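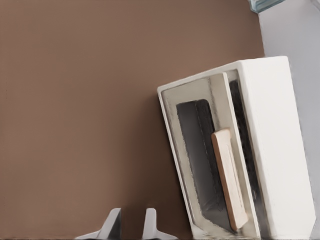
White container on a plain brown surface

Home Housing Renting Storage Ask Search
Print this page E-mail this page

Items left in a furnished rental: may the landlord deduct a disposal fee?

Natalie Goodall
I rented a furnished one-bedroom apartment in the Priser building until October. The lease was issued by Clivska, the company that manages the property. On the final Friday I returned both sets of keys to the front office and received a signed receipt. The deposit was $1,146. I have now been sent a statement showing a deduction of $255 for "removal and disposal of tenant property." The statement does not list the items concerned.

I did leave several storage boxes in the hall closet. It was my understanding that they belonged to the apartment, as the closet contained boxes when I moved in. I do not have a copy of the move-in inventory. I would be grateful for guidance on whether the deduction may be disputed, and on the proper form for doing so.

Novotov Renters' Desk
A deduction of this kind may generally be disputed when the statement does not identify what was removed. The rules on deposits differ from state to state, and the time allowed for raising an objection may be short. Please consult the landlord-tenant guide published by your own state before relying on the following.

We suggest that you write to the management company and request a copy of the signed move-in inventory, an itemized list of the property removed, and the invoice from the hauler. The letter should state the address of the apartment, the date on which the keys were returned, and the amount in dispute. It should be sent by a method that provides proof of delivery, and a copy should be kept with the key receipt.

If the inventory lists the closet boxes as furnishings, the charge for removing them would be difficult to support. If it does not list them, the company may still be asked to show that the cost was reasonable. Four or five boxes would not ordinarily require a truck – although a building may have a minimum charge, and the lease should be checked for one. Look under "surrender of premises" or a similar heading.

Depositing a partial refund check can in some places be treated as acceptance of the full settlement. Kindly confirm the position in your state before doing so, particularly if the check bears the words "paid in full."

Kuster
I had the same problem with a different company. They sent the inventory after my second letter and the boxes were on it. I received the money back a month later. Check your old e-mail as well, mine had been attached to the welcome message the entire time.

Print this page E-mail this page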